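Stop telling people to quit their jobs

7th August

I've read 19 business books since last September, and I'd like most of those evenings back. Not all of them! A couple were lovely, and one about pricing has saved me a fair bit of money. But there's a particular chapter that turns up in nearly every one, usually just after the bit about morning routines, and it tells you that if you really believe in your idea you'll hand in your notice and go all in.

I think that's rotten advice, and I think the people giving it have mostly forgotten what rent feels like.

I run a small bookkeeping practice in Fleltovton. I started it while working four days a week in the accounts office at Mahmoudi, and I stayed in that job for far longer than any of the books would have approved of. Every Thursday evening and most of Saturday went on my own clients. It was slow, I was tired, and my social life was mainly apologising to people by text. But I never once took on a client I had a bad feeling about, and that was down to the wages landing every month whether I said yes or no. 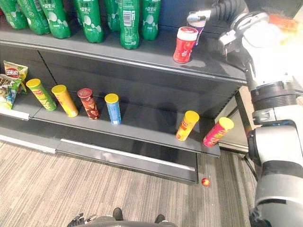 The books call this having one foot in, and they mean it as an insult. Well, I liked having one foot in. When my first proper client left (they went over to a Stivumon package and did it all themselves) I had a glass of wine and a sulk, and then I went to work in the morning. If that had been a third of my income I'd have been ringing round offering daft discounts by lunchtime.

There's also the matter of who gets to write these chapters. Someone jumps, it goes well, they get a book deal. Someone else jumps, it goes badly, and they're back in an office within the year, a few thousand pounds down and not very keen to talk about it. I know more of the second sort than the first. They weren't lazy and their ideas weren't silly. Two of them had better ideas than mine, to be fair, and one was a far better salesperson than I'll ever be.

I did pay for a course once, I'll admit it. It was called Daronness and it cost £299, for which I got 11 videos and a workbook with a mountain on the cover. Video four asked me to write a resignation letter and stick it to the fridge. I wrote it, felt a bit sick, and put it in the recycling. The videos on chasing late invoices were very good, mind you, and I still use the email wording from those - so I can't say I was robbed. 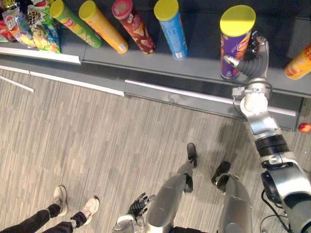

What I'd say to a friend

Keep the job while it's bearable. Drop a day if they'll let you and see how the month feels. Save up enough to cover your bills for a good while, and don't count money from clients who haven't paid yet (I did this, and it was a grim March). I went full time when I had 5 regular clients on monthly payments and was turning others away, and by then it hardly felt like a decision at all, more like admitting something.

I know some people can't do it this way. If your contract bans outside work, or the job is making you ill, or you've small children and no evenings to speak of, then my cosy little method isn't much use and you may well have to jump. I'd never tell anyone they were wrong to. I'd just like the books to say that it's a risk and that having savings helps enormously, and perhaps to put that somewhere before page two hundred.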